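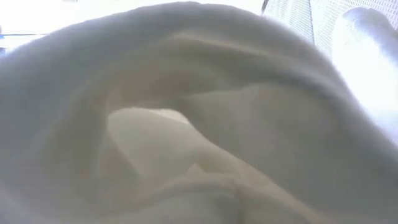

Off-white cloth in a heap. The folds trap air, and the shaded pocket shows how deep the layers go.

The Case for the Heap: Storing Towels and Soft Cloths Before They Are Folded

Most advice on household linen starts at the folding stage. It assumes a flat surface, a free quarter of an hour, and a stack of towels ready to be squared up. In practice, a large share of household cloth spends more time in a heap than in a stack. It waits in a bin, on a chair, or on the end of a table. What happens to the fabric during that wait depends on the fiber, the moisture left in it, and the container.

Cotton terry and fleece behave differently under their own weight. Terry is a woven base with loops standing up from it. When a terry towel is dropped loosely, the loops hold neighboring layers slightly apart and the folds stay wide and rounded. Fleece is a knit with a brushed surface. It springs back well but holds lint, and it picks up more from whatever it is piled with. A loose heap does little harm to either one for a few hours. A compressed heap left overnight is a different matter, particularly at the bottom, where the creases are sharpest.

Residual moisture is the larger problem. Cloth that feels dry on the outside of a pile can still be damp along hems and double-stitched borders, where several layers meet. The standard check is to press a hem between two fingers for a few seconds. If it feels cooler than the middle of the cloth, it needs more time on the line or in the machine.

We looked at the question as part of a longer piece on linen closets, using the stock of a small guesthouse in Iderstead. The house owns 200 white and off-white pieces, from washcloths to bath sheets, and turns over a good part of them each week in April, when the season opens. Its laundry room is 9 feet long. Folding happens in the same room as sorting, so cloth has to be parked somewhere in between.

Clear bins and fabric-sided boxes each have their supporters. A clear plastic bin lets the contents be checked without lifting anything out. It wipes clean, and rounded corners inside are easier to dry than square ones. Its weakness is airflow. Solid walls release moisture only through the top, so a bin of this type should be kept uncovered until the contents have passed the hem check. Sloping walls help at the other end of the job, when a full load has to be tipped out.

Fabric-sided boxes lose moisture through the walls as well as the top, depending on the weave. They are light and do not scratch a painted or coated table. They also absorb spills, and the covering needs washing on its own schedule. The Onwood catalog lists a removable cover for this reason. Ogura and Vono both sell boxes with fixed sides, which have to be cleaned with a brush and left to stand.

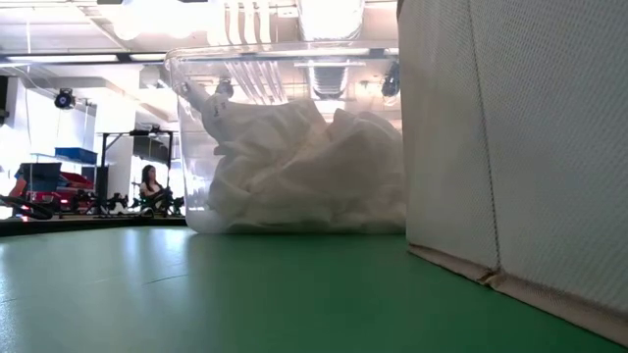

Sizing the container

A bin for unfolded cloth should be larger than one for folded cloth. Loose towels take up far more space than the same towels in a stack, and pushing them down to fit defeats the purpose. The guesthouse settled on filling to two-thirds. Above that line, the top layers slide over the rim each time the bin is moved.

Weight sets the other limit. A bin that is comfortable to carry with hand towels may be too heavy with bath sheets, even at the same level. Mark a fill line for each type with tape on the outer wall.

Order of work

Sort by size before anything goes in. Put the largest pieces at the bottom and leave them loose. Shake each piece once as it comes out, holding it by two corners of a short side. This lifts flattened loops and drops most of the lint. Fold long edges together first, then halve or third the length to suit the shelf.

The guesthouse log covers 27 weeks and 1,434 bin loads. Rewashing for a musty smell was recorded mainly against loads held overnight with a lid on. The lids are now kept on a hook behind the door and used for transport only.

White cloth should be kept apart from anything with loose dye, including new colored towels that have been washed fewer than three times. Wipe the inside of the bin with a plain damp cloth between loads, and dry the rim, where the lip curls over and water tends to collect.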